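4.2. Recogida de demostraciones en viviendas habitadas

Una de las decisiones que más discutimos al principio del proyecto, y que con el tiempo nos ha dado más alegrías que disgustos, fue la de trabajar en casas tal y como las tienen sus habitantes. En el laboratorio de Plodeck habíamos entrenado la política de acercamiento con muebles dispuestos por nosotros mismos, y los resultados, aunque buenos sobre el papel, se venían abajo en cuanto el brazo cruzaba la puerta de un comedor de verdad. Fue Helmut Diekmann quien insistió en que el espacio bajo las mesas merecía un tratamiento propio, y le agradecemos la paciencia con que defendió esa idea en tantas reuniones.

El conjunto Vandby, cuya primera versión quedó cerrada en septiembre de 2019, reúne grabaciones de 30 viviendas. En cada una se eligieron 6 puntos de partida a baja altura, y desde ellos el operador guiaba la pinza hacia un objeto situado en el suelo, con la única indicación de no tocar nada por el camino. La cámara de muñeca es el único sensor visual que recibe la política (la Figura 3 muestra una de sus vistas), de modo que los dos dedos quedan siempre dentro del campo y sirven, de paso, como referencia de escala.
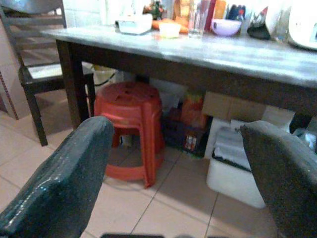

Figura 3. Vista de la cámara de muñeca con un taburete rojo de plástico bajo la mesa como objetivo.

Escenas como la de la Figura 3 nos resultan especialmente útiles por lo que rodea al objetivo. El taburete destaca bien sobre las baldosas beis, pero tiene detrás un cubo blanco que queda en parte en sombra, y a la derecha se acumulan una caja de cartón y otros enseres guardados. El reflejo del tablero, además, aclara mucho su borde delantero, y es precisamente en esas zonas donde nuestro estimador de profundidad cometía los errores más gruesos.

Para corregirlo, Afonso Macedo propuso ponderar la pérdida según la confianza local de la estimación, calculada en ventanas de 64 píxeles. Con esta variante, que en adelante llamaremos Barros, los contactos no deseados se redujeron casi un 40 % respecto al modelo de partida, sin que los tiempos de acercamiento se alargaran de forma apreciable. La mejora se concentra en los recorridos bajo mesas y es bastante más modesta en los pasillos, asunto sobre el que volveremos en la sección 5.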